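Gap in my meltwater stage record after a sensor swap — can I splice the two series?

Posted by Gøran Torvik, 6/14/23

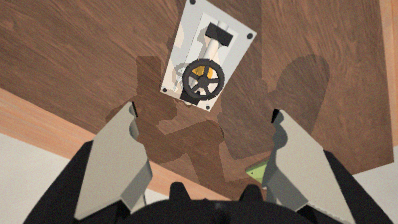
I look after a small stream gauge below the Drokum glacier. The old pressure sensor failed in November and was replaced with a newer type at the same cross-section. There was no overlap between the two. The new series sits 40 mm higher than the old one at what I believe is the same low flow, judging by the rocks on the far bank.

I want one continuous record for comparing melt seasons. Can I subtract 40 mm from the new data and carry on? Both loggers record raw pressure, and the barometer is at the hut, 50 m above the stream.

Florian Camenzind

Don't subtract anything yet. First check how each sensor handles air pressure. If the old one was vented and the new one is absolute, the barometer correction applies only to the new one. Your barometer is also higher than the stream. Air pressure drops by close to 6 hPa over 50 m, and that is 60 mm of water, so an uncorrected height difference will make the stage read too high by more than your whole offset.

Then survey both sensor positions to a fixed benchmark in bedrock. If the old bracket is still there you can level it now. If it has gone, use your old staff readings, provided they were written down with times.

Keep the raw files untouched and put the correction in a separate column, with the date it starts. Redo the rating curve as well. A winter of ice can move enough gravel to shift the bed, and then the same stage no longer means the same discharge. Two gaugings at low flow and 2 near peak melt would show whether the old curve holds.

Multley

We had this at Temden and just took the offset off. Looked fine on the graph.

Blackburn

I would not copy Multley. A constant offset looks fine on a graph whether the cause is the datum or the bed. Check the clock on the new logger too — ours was set to summer time and the daily melt peak came out an hour late.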